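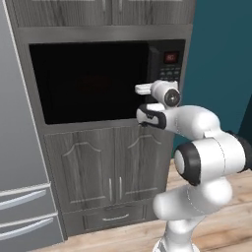 Vira H.
I'd keep the freezer on the bottom and not think about it again. We had a top freezer in the rental on Grundside and I was bending over for milk six times a day. You open the fridge part far more than the freezer part, so put that one at eye level.

uriel_f
Disagree. Bottom drawers turn into a pit. Everything gets stacked, and whatever you bought in June is under the peas. With a top freezer I can see what I have. They also cost less. The last two I priced were 300 apart for close to the same capacity.

Vira H.
Same capacity on paper, maybe. And you can label things.

uriel_f
I do label things. The labels face down.

TBarrientos
Stand bags up on edge like files and the stacking problem mostly goes away. I freeze soup flat on a sheet pan first, then file it. Date goes on the top edge with a grease pencil.

My bigger question for the original poster is how much clearance you have beside the wall. We put ours right up against one in the Quezada house and the door only opened to 90 degrees, so the crisper wouldn't come all the way out. Had to move everything over 3 inches, which meant recutting a filler strip and redoing a bit of floor.

Patricio I.
Original poster here. Clearance is fine on the hinge side, I measured twice. What I can't settle is depth. The Rullanmont store is pushing counter depth and my wife likes how it looks, but we shop every two weeks and I don't want to lose the space.

Bautista T.
Every two weeks, get the full depth. We went counter depth and now there's a second fridge in the garage — so much for looks.

Vira H.
Depends on the household. Two of us do fine with counter depth. Patricio, how many people?

Patricio I.
Five, and one is a teenager.

Vira H.
OK, full depth.

uriel_f
Full depth, top freezer.

TBarrientos
Whichever you get, ask what they charge to haul the old one away. I was quoted one price and billed another.

Patricio I.
Will do. Going back to the store with a tape measure and the kid.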